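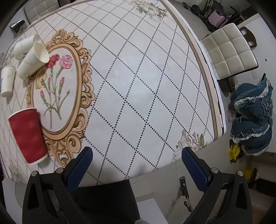
Cups on the carnation cloth, Clultside.

The agency had told Annick Caron that the work was clearing tables, and in a way it was. She went up to the second floor at Clultside on the first morning and was shown a table with a flowered cloth on it and some paper cups lying on their sides. Kristaps Lapiņa gave her the gripper. It was black, with two jaws and blue pads at the tips, and it was heavier than she had thought it would be.

"Pick up a cup, stand it up, let go," he said. "Then knock it over and do it again."

"How many times?"

"Until the break."

She had spent 23 years in the canteen at Voline, most of them on the floor with a tray and a cloth. She could take four cups in one hand, a finger in each, and wipe with the other. With the gripper she could take one. The first time she squeezed too hard and the cup folded. Kristaps put it in the bin and laid down another.

"Slower," he said. "It learns the slow ones better."

By the end of the week she had stopped crushing them. The white ones were easy. The red one had ridges, and she liked it because it didn't slide. She found that if she came at a cup from the mouth and let the lower jaw go under first, it came up almost by itself. Kristaps watched her do it and wrote something down.

"Where did you get that?"

"It's how you pick up a cup," she said.

The machines were for Travau, who had the catering contract for 7 sites, and one of the sites was Voline. She had known that when she signed. Mrs Kazlauskienė, who had run the canteen since before Annick came, had known it too, and had rung her the same evening.

"So you're teaching it my tables," she said.

"I'm teaching it cups."

"And after cups?"

"Plates, I think. Then trays."

Mrs Kazlauskienė said that the plates at Voline were chipped and she hoped it would cut itself. Then she asked what the pay was. Annick told her, and there was a silence on the line.

The first machine went into the canteen in December. Annick took the bus over on her day off and had soup at the table by the radiator. There were three people on the floor where there had been eight. The machine came down between the tables at walking pace, stopped by a cup somebody had knocked over, and waited. Then it came at the cup from the mouth, lower finger under first.

She put her spoon down.

It stood the cup up, let go, picked it up again and put it in the rack. It did the next one the same way. A man at the window moved his elbow for it without looking up from his phone.

Mrs Kazlauskienė came out from the back with her sleeves rolled. She had kept her job, though now it was mostly a screen that told her when the thing was stuck.

"It misses under the chairs," she said. "I do under the chairs."

"I'll tell them."

"Don't you dare."

They watched it go along the row. At the end it turned too wide and caught a table leg, and backed off, and tried again.

"It lifts them like you," Mrs Kazlauskienė said.

Annick finished her soup. When she stood up she took her bowl in one hand and her cup in the other, as she always had, and then she didn't know where they went now. She stood there until Mrs Kazlauskienė took them off her and carried them through to the back.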